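People keep asking me when they can buy a machine that clears the table. I work on this stuff, so I'll try to give a straight answer. Short thread.

Picking up one block from a table is mostly fine now. In simulation our arm gets it 72 times out of 100. I would have been happy with 30 last June.

A table in a kitchen is a different job. There are forks under napkins, a glass next to a phone, crumbs. A block doesn't break or spill. 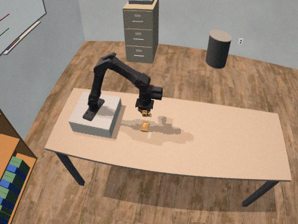
The simulator is where we do most of the work. I can run 500 tries overnight and read the results at 7 a.m. with coffee. Nothing gets dented and no one has to reset the table.

The catch is contact. Simulated friction is too clean. Kilian Egger moved one of our policies to the real arm at Flelden and it dropped to 25 out of 100 — same task, same size of block.

Shop floors are closer than homes. Eliécer Quintero runs packing at Prekulora and he only needs the same part moved to the same bin all shift. He can bolt things down and fix the lighting. You can't ask a family to do that.

So my answer for now: sorting parts, yes, if you set up the station for it. Wiping a counter, sometimes. Clearing dinner, no — and I wouldn't put money down on anyone's preorder for it.

I'll post the real-arm numbers again once we've redone the friction settings. Replies are open if you run arms in a shop and have numbers of your own.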